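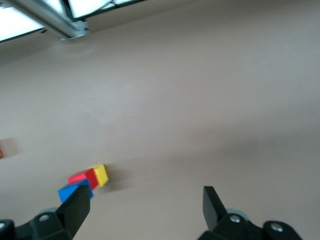
Open records win in Gradthorpe!

Friday, January 26, 2024

Big news for anyone who has ever tried to find out what the county is spending and hit a wall. The Gradthorpe county board voted this week to put its full meeting packets online three days before every meeting, and to stop charging for emailed records under 60 pages. We've been writing about this since the summer, and we're thrilled!

Readers deserve a lot of the credit. You sent 253 letters to the board, and several members quoted them out loud before the vote (one read a whole page from a retired school bus driver in Hiltstead, and the room clapped). The big papers didn't cover any of it. The Sedari Letter did, and so did our friends at the Hiltstead blog, who sat through some 19 hours of hearings and posted notes on every one.

There is still work to do. The road contracts with Sison are exempt for now, and the board's lawyer wants to keep them that way - we think he's wrong, and we'll lay out why in the next issue. If you have old invoices or bid sheets from those contracts, please send them in. We read everything, and we'll keep your name out of it if you ask.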